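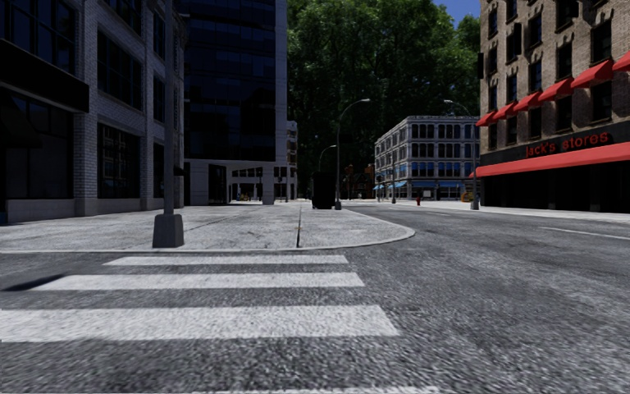

Public Art and the Built Environment
Unit 6: Commissioning and siting permanent work
Notes revised 03/12/2005

1. Scope

Unit 5 dealt with temporary work: festival pieces, projections, hoardings. This unit covers work intended to stay in place for 25 years or longer. The case used throughout is the Skorkov relief, a ceramic wall piece by Dušan Bartoš, commissioned for the outer wall of a former grain store. Students should have read the commission file before the seminar. Copies are in the reading room under Plistora, the name of the agency that ran the competition.

2. Terms

Commissioner: the body that pays for the work and signs the contract.
Agent: a body acting for the commissioner. Plistora was the agent at Skorkov. The commissioner was the town.
Brief: the written statement of what is wanted, where, by when and for how much.
Maquette: a scale model submitted with a proposal.
Site-specific: made for one location. The word is used loosely in many briefs. In these notes it means that moving the work would change its content and its appearance.
Decommissioning: planned removal, storage, sale or destruction of a work.

3. The brief

A brief for permanent work normally states the site limits, the budget, materials that are excluded, the load the wall or ground can take, and the period of guaranteed upkeep. The Skorkov brief ran to four pages. It gave the wall dimensions and the budget in full but left two matters open: who would own the drawings, and what would happen if the building were sold. Both caused delay later. The building changed hands in the second year, and the new owner had no duty to keep the work until a separate agreement was signed.

Compare the Susteo brief (handout 5b), which settles ownership in its first paragraph and says almost nothing about the site.

4. Selection

Three methods are in common use.

Open call. Any artist may apply. Skorkov used this method and received 88 proposals, of which six were shortlisted. Shortlisted artists were paid a fee to produce a maquette.

Limited call. A fixed group is invited. Costs are lower and the results are easier to compare. The main objection is that the same artists tend to be invited each time.

Direct appointment. One artist is approached. Usual where the work must match an existing one, or where the artist is a party to the building design from the start.

The shortlist at Skorkov was shown to the public in May. Written comments were collected and given to the jury in summary form. The summary grouped comments by proposal and did not record how many people made each point, so it cannot be used as a vote. Students often cite it as one.

5. Siting

Points to check on a first visit:

Direction of light, morning and late afternoon.
Viewing distance. A relief read from across a road needs deeper modeling than one read from the footpath.
Approach. Most viewers pass a permanent work on the way to something else and see it from the side.
Drainage, salt spray, frost.
Existing signs, lamps and cables, and who controls them.
Access for cleaning.

Bartoš made his first drawings for a frontal view. After a site visit he turned the main lines of the relief so that they run at an angle to the wall — the change is clear if sheets 2 and 3 are laid side by side. The final work consists of 378 fired panels fixed to a steel grid. Each panel can be removed without disturbing the ones next to it.

6. Upkeep

The contract set aside around 4 percent of the budget for upkeep. The sum was not tied to a schedule, and the first inspection took place only after glaze loss had been reported along the lower edge. Urban, the firm that carried out the repair, had no record of the original glaze recipe and matched the color by eye. The repaired panels are slightly cooler in tone.

A maintenance file should contain the names of all suppliers, material samples, the fixing drawings, and photographs taken on the day of handover.

7. Reading for the seminar

Commission file, sections A to D. Section E (correspondence) is optional.
Handout 5b, Susteo brief.
Jury report, Skorkov, with the summary of comments.

8. Written work

Choose a wall, forecourt or open space within walking distance of your home. Draft a brief of no more than two pages for a permanent work on that site. Include a site plan, a statement of ownership, and a clause on decommissioning. Do not propose an artist or describe a finished work. Briefs that name a style will be returned for revision.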